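Notebook, small-goods bench
20 October 2015
Entry by A. Baxter

Carried over from last page: finish the container comparison for the Podby washstand kit, decide on table finish, write up the glare problem properly so it stops being discussed in the corridor.

Containers. Two candidates left after the opaque ones were dropped. The Pelia box is clear plastic, rectangular, open top, with a small notch in the back rim. The Tennant tumbler is frosted, round, narrower at the base. Both are meant to hold a toothbrush and a tube, standing, on a shelf or beside a basin. Everything below refers to an empty container on a flat top with nothing else near it unless I say otherwise.

Tipping. Filled each one with its intended load and pushed at rim height with the spring gauge until the far edge lifted. The Tennant goes over well before the Pelia does, as expected from the base. With a single brush leaning to one side the Tennant will rotate on its own if the table is knocked. The Pelia slides first and tips only if the leading edge meets something. Repeated with the brush head up and head down. Head up is worse for both. Gauge zero was off at the start of the session and I reset it; the first set of readings is struck out on the loose sheet and should not be copied across.

Load on the Pelia up to the point where the wall visibly bows: 80 g hung from the middle of the long side. Does not matter in use but the supplier asked. Wall returns when unloaded. Did not go further as we have few spares.

Notch. The drawing gives it as a drain or a finger notch depending on which revision is read. Too high to drain anything. As a finger notch it is small. I would leave it, but it needs one name on the drawing. It is useful for orientation: with the notch at the back the box always goes down the same way around, and placement records can be compared without a separate mark on the plastic.
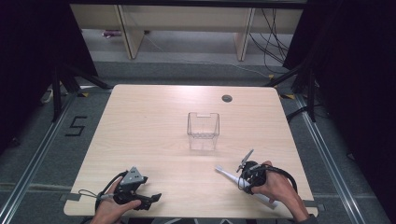

Table. The round-cornered one in light wood stays. The pale top is kind to the eye over a long session and the grain is faint enough that it doesn't compete with small objects. It has two drawbacks. First, a clear container on pale wood shows the grain straight through the walls, and the rim is the only part that reads well from above. Second, the glare toward the far side. Moved the lamp, no real change. The soft patch comes from the overhead fitting and follows the viewer. A matte cloth cures it but changes the sliding figures, so the cloth is ruled out for anything involving the gauge. Proposal: keep the container near the middle, clear of the bright patch, and leave the lights alone.

The grommet hole is toward one far corner and is no trouble as long as the container is not set down over it. Checked the top with the long level in both directions. Slight fall toward the grommet side, not enough to roll a round brush handle from rest. Shimmed anyway. Clamps checked and snug.

Brush. White handle, narrow head. White on pale wood is poor contrast but better than I feared, since the handle throws a shadow line when it is held clear of the surface. Lying flat it is easy to lose. Sistero can supply the same shape in dark blue. Asked for 4, to be charged to account 2980 with the rest of the bench sundries.

Insertion, by hand, Pelia box. Handle end first, brush held near the head, lowered over the long side. Three things worth recording:

1. If the handle goes in steep it stands in the corner and stays. If it goes in shallow it bridges the rim and slides off when released.
2. Steadying the box with the other hand is needed for the shallow case only. Pressing down on the rim works better than pinching the walls, which flex.
3. Entering across the notch catches the handle at its thickest point. Enter from the front or a short side.

Ran the same with the Tennant for completeness. Easier to get the brush in, harder to keep it there. The round rim lets the handle swing until it finds the low side.

Decision for now: Pelia for the kit, Tennant kept on the shelf as the comparison piece. Will not order more of either until the drawing is corrected.

To do
- Drawing: one name for the notch, then reissue as revision 3.
- Repeat tipping with the tube included, full and nearly used up.
- Dark blue brushes, when they arrive, flat on the table under the existing lights.
- Relabel the spring gauge box, the zeroing note has come off.
- Water in the base of the Pelia, does the handle foot slip. Can wait until January.

Gauge and level returned to the cabinet. Struck-out sheet is clipped inside the back cover.

AB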